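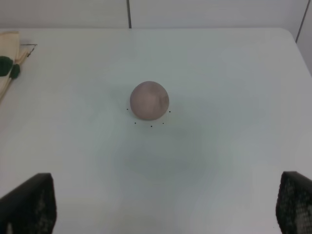

The clay-like ball between the grippers on the collection table at Grerberg.

Nine in the morning and the operator on shift has already logged 38 episodes. Coffee going cold by the keyboard. The lab is one long room at the back of Baltmont's Grerberg site, and the job, as the lead engineer puts it, is "making enough examples that the thing stops guessing."

The thing is Chacko, the policy they've been training since October. It looks through the wrist camera, gets a short instruction, moves the arm. What it learns from is people driving the arm by hand, over and over, with the camera running.

"Everybody asks about the model," she says. "The model's the easy bit, mate. We didn't write half of it. It's the table that takes the time."

So we talked about the table. White top, plain wall, black dots. A new object goes through 66 demonstrations before anyone looks at a training curve, and the start position gets shifted between every one. Early on they didn't bother with the shifting. Chacko learned to reach for one spot on the table and would go there wether or not there was anything on it.

"That was a bad fortnight. Two weeks of driving, and we kept maybe a quarter."

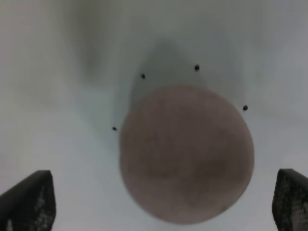 Approach is the part she is fussiest about. Operators get good, and then they get quick, and then every reach looks the same. She wants the slow ones left in, and the ones where somebody overshoots a bit and comes back.

"If I only ever show it perfect, it's got no idea what to do when it's five mil off. And it's always five mil off." She pulls up a plot on the second monitor, scrolls past it, can't find the one she wanted. "Anyway. Keep the wobbles. Bin the crashes — well, label the crashes. Different folder."

A ball, she reckons, is a decent place to start a new operator. Same from most sides, no handle to choose. Clay has its own trouble though. Squeeze a bit hard and it's a different shape for the next go, so they reroll it whenever it's gone too far. How far is too far? Operator's call. There was a written rule for a while and it slowed everyone down.

The set now stands at over 3,000 episodes. She won't give a target. Tranomberg, the sister site, collects on a matching bench with its own crew, and the two lots get merged at the end of the month. First merge was a mess. Different lamp height, different colour balance, and the policy could tell the sites apart better than it could tell the objects apart.

Cloth is where the arguments are. A soft bag never sits the same way twice, wich is good for variety and rotten for anyone trying to write down what a start position even is. Handles are worse.

"You've got to decide what counts as done. Got the handle, lifted it, fine, is that the episode? Or does the bag have to come with it? We changed our minds 2 times and had to go back and relabel the lot."

Current answer: handle up and held counts as its own short episode, bag off the table is a seperate one. She expects to change it again.
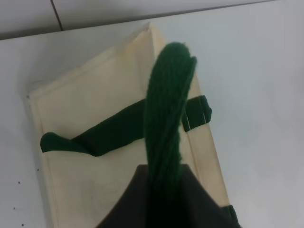 What the operators say

Wrists, mainly. An hour on the controls, then swap, that's the roster, and most of them say the last ten minutes aren't much chop. One has started doing bags first while he's fresh and leaving the clay for after lunch.

"You get so you're watching the fingers and nothing else," he says. "Then you go home and pick up a shopping bag and think, yeah, I'd have gone in lower."

He'd like a better view from the side. It's on the list. So is a foot pedal for starting and stopping the recording, at the moment it's a key on the keyboard and people forget, and you end up with a long tail of nothing at the end of an episode that somebody has to trim by hand.

Next up is a round of pouring tasks, if the new cups turn up.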